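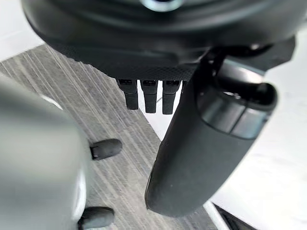 Mercy Mwakalinga says a club ladder is fair for the first month and a nuisance after that, and that she would sooner play whoever turns up than wait for the person above her to answer a message. Gwion Hughes disagrees. He has said more than once that the ladder at Lukumay is the only reason he ever plays anyone better than himself.

Chapter 3
Ladders, Boxes and Ratings

Both views come up in most racket clubs sooner or later, and both have something in them. A ladder is a list of players in order of strength, with a rule that lets one player challenge another higher up. It is cheap to run and easy to explain. It also depends on people replying to challenges, and a good deal of this chapter deals with what happens when they don't.

The last chapter dealt with knockout draws. A draw is used when an event has to finish on a given day and produce a winner. The methods in this chapter do a different job. They run for a season or longer, they have no final, and their purpose is to give members regular matches against people of a similar standard. A club may use the results to pick teams or to place seeds in a draw, but these uses come second and are left to the end of the chapter.

What the chapter covers

The first section describes the simple ladder and its common rules. The next deals with box leagues, in which players are put into small groups and everyone in a group plays everyone else. After that come rating systems, which give each player a number that goes up or down after every match. The closing section looks at how a club can move from one method to another in mid-season without losing the results it already has.

Tennis is used for most of the worked cases, with a few from squash and badminton. The methods are the same in all of them. Where the scoring of a sport makes a difference, as it does when ratings take account of games won as well as matches won, this is pointed out in the text.

Terms used

Challenge: a request by one player to play another who stands higher on the ladder.
Reach: the greatest number of places above his or her own that a player may challenge.
Box: a small group of players in a box league.
Round: the period in which all the matches in a box must be played.
Rating: a number standing for a player's strength, worked out from results.
Dormant player: a member who is still listed but has played no match in the current round.

Some clubs say "rung" for a place on the ladder and "division" for a box. These words are avoided here because "division" is also used in county leagues for something else.

3.1 The simple ladder

At Lukumay Tennis Club the ladder is a board in the entrance with a name tag for each player. The rules are printed beside it. A player may challenge anyone up to 3 places higher. The match must be played within 30 days. If the challenger wins, the two names change places. If the challenger loses, nothing moves, and the same two may not meet again on the ladder until each has played somebody else.

The rule about changing places is worth looking at closely, for clubs differ on it. Suppose Joyce Makori challenges the player three places above her and wins. Under the Lukumay rule she takes that place and the loser drops all the way to hers. The two players in between stay where they were. Under the other common rule, known as insertion, Joyce still takes the higher place, but the loser drops one place only, and so does each of the players in between.

The swap rule is harsh on the loser, who may fall well below players he or she beats every time. The insertion rule is gentler on the loser but moves people down who have not been on court at all. Members tend to complain about whichever of the two they have. Neither rule gives a wrong order in the long run, provided enough matches are played, and a club with a busy ladder will see little difference between them by the end of a season.

The trouble comes with a quiet ladder. A player near the top who never accepts a challenge keeps a high place for nothing, and everyone within reach below is held up. There are three usual remedies.

The first is forfeit. If a challenge is not answered in the time allowed, it counts as a win for the challenger. This is simple, but it leads to arguments about whether a message was sent, and it is hard on members who work shifts or are ill.

The second is decay. A dormant player drops by a fixed number of places at the end of each round. Decay needs no judgement from anyone and cannot easily be argued with. Lukumay brought it in one December, at 2 places a round, after a winter in which the top of the board had hardly moved.

The third is removal. A player who has been dormant for a stated time is taken off the ladder and must rejoin at the bottom, or at a place chosen by the club. Removal keeps the list short. It should be used with care where membership fees include the right to play on the ladder, and the rule ought to be written down before the season starts.

A club can use more than one of these. What it should avoid is changing from one to another part-way through, so that a player who has kept to the old rule is caught by the new one.

The size of the ladder

A ladder works well for a small club. As the list grows, the reach has to grow with it, or a strong new member who starts at the bottom will spend most of the season climbing through players who give no proper match. The Kerus Racket Centre found this when it joined its tennis and squash memberships and ended up with 249 names on a single list. A new player with a reach of three had no hope of getting near the top in a year, even by winning every week.

Kerus tried a longer reach for new members, then a trial match to fix the starting place. The trial match did better. Omprakash Bisht ran these matches on weekday evenings and placed each newcomer beside the player who gave the closest score. His notes are used again in section 3.3, where the same problem comes up as that of the starting rating.

In the end the centre gave up the ladder for tennis and kept it for squash, where fewer people were playing and courts were easier to get. The tennis players were put into boxes. Sille Þorgeirsson drew up the first set by cutting the old ladder into equal pieces from the top down, a method that is quick and causes few complaints, and it is the one recommended in the section that follows.

3.2 Box leagues

A box league fixes in advance who plays whom. Each player is given the names of the others in the box and a date by which all the matches must be finished. At the end of the round the top players in each box go up, the bottom players go down, and the rest stay where they are.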